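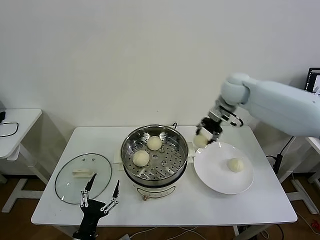 Serving steamed buns: one on the plate, one in the gripper, two still in the basket.

Recording a bun-serving set by teleoperation

Food is a brilliant first subject once your arms can stack blocks. Buns are round, pale and a bit different every time, so the learner gets far more variety than it would from cubes! We recorded this task on our Plament bench and logged it with Grirkamo, but any two-arm setup will do.

What you need
A steamer pot with a lift-out lid, a large plate, a few buns and a plain table. Ours is white on white, which makes a lovely hard test for the vision side.

Step 1. Lay out the table
Put the steamer in the middle, the plate to its right and the lid flat on the left. Leave the pot switched off. Turn the side handles so that one points at the plate, and keep the cord behind the pot.

Step 2. Practise the grasp
Do 3 dry runs before you record anything. Come down from above, close slowly and stop as soon as the bun lifts. Squashed buns teach squashing.

Step 3. Record
Start each episode with both grippers open and clear of the basket. Lift a bun, carry it over the rim of the pot, pause just above the plate, then lower and let go. Keep it moving - long waits in the middle of a carry end up in the policy as well.

Step 4. Shuffle and repeat
Move the buns in the basket after every episode, and shift the plate a little every 17. We aim for 70 good episodes in a set.

Step 5. Tag the drops
Keep them! Mark a dropped bun as "failed" in Grirkamo and carry on. If you pick it up again in the same episode, use "recovered" instead.

Next up is the lid, which needs its own set.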